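Hand-held gripper pair - inspection after fault
Imstead site, small items sorting
Inspection date: October 14, 2025
Checked by: Rania Bouzid
Reason for check: left unit closed without a trigger pull during sorting, twice in one session. Operator's thumb pinched, no broken skin. Unit taken out of use the same afternoon.

1. Trigger and return spring
Result: FAIL (left), PASS (right)
Left trigger sticks at about a third of its travel and then lets go all at once. Grit found under the return spring. Cleaned and retested, still sticks. Spring to be replaced, Flerko part, two on order.

2. Finger pivots and screws
Result: PASS with comment
Left unit had one pivot screw a quarter turn loose. Tightened and marked with paint pen. Please don't use thread lock on these, it creeps into the joint.

3. Finger pads
Result: PASS
No lifting at the corners. Pads last changed in July. Wipe with a damp cloth only.

4. Closing force
Result: FAIL (left)
Force on the left unit jumps when the trigger frees itself. Logged at cycle 953 of the bench test, and again before the end. The full 2,000 cycles were run on the right unit with no jumps.

5. Cable and connector
Result: PASS
Checked for nicks along the whole length. Strain relief is fine.

6. Status light
Result: PASS
Green at power-up on both. Note that the light stayed green during the fault, so it can't be relied on as a sign that the trigger is healthy. Raised with Lahlou, who look after the firmware.

7. Stop procedure
Result: NOT MET
Operator put the unit down and carried on with one hand. The Funanent sheet says both units go down and the session is closed. Went through this with the whole shift.

8. Work area
Result: PASS with comment
Thin plastic bags are slippery and people squeeze harder to make up for it, which is when a sticking trigger matters most. Take bagged items by the middle, and keep the free hand clear of the fingers. Soft or netted fabric should be moved out of the way first as it catches on the screws.

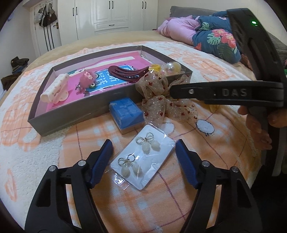

Item 8: bagged earring card held between the pads, second gripper at right.

Actions
Replace left return spring - R. Bouzid, on arrival of part.
Repeat items 1 and 4 on the left unit, full cycle count.
Left unit stays tagged until both pass. Do not swap springs between units to get through a session.
Add trigger feel check to the start-of-shift list - open and close 16 times slowly, stop if there is any catch.
Next inspection: 2 weeks after the left unit goes back into use.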